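What the Box Costs
How small carriers price a cardboard carton 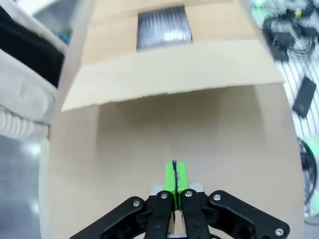
Weight and volume

Most parcel tariffs still start with the scale, but the bill is usually set by the tape measure. Norton, a regional carrier, multiplies length, width and height, divides by a fixed factor and charges whichever figure is higher.

Pedari, which sells lampshades by post, revised its cartons in March. The old size was billed at 590 pence, the new one at 534. The shade and the padding did not change – only the height of the box, which fell by 60 mm.

Returns are harder. Customers repack badly, the sides bulge, and a bulge of 2 cm can move a carton up a band. Gosent measures at the widest point.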